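Quick one before my shift, so forgive the mess.

Brulance is putting arms in the canteen kitchens. Zoltcombe first, then us in September. The memo says 300 hours a month of sink and counter work "released." Released to where? Doesn't say.

I've wiped counters nine years. I don't love it. My wrists hate it. If a machine wants the pots, fine, take the pots. But the sink is where you stand next to somebody. Bernice Ankrah taught me the whole job over a sink, who to call when the steam line quits, which manager to ask for a swap. No memo covers that.

And the new job is what, exactly? Watching. Clearing faults. Same pay, they say, for a thing thats lonelier and that you get blamed for when it stops. At Zoltcombe two people went from a crew of four to a screen each. Nobody asked them first.

They did all the practicing in simulation, months of it, and not one dishwasher in the room. We could of told them plenty. Grease, for a start. Kids' forks down the drain. 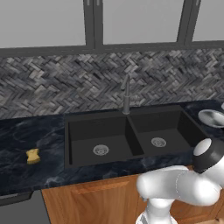
The simulated kitchen, arm at the double sink, sponge over on the left.

Clean counter, one bowl. I'd like to see it at 1:15 with 200 trays coming back.

So ask us. Before September, paid time, names on the plan. And put in writing where those 300 hours go. Ok, got to run.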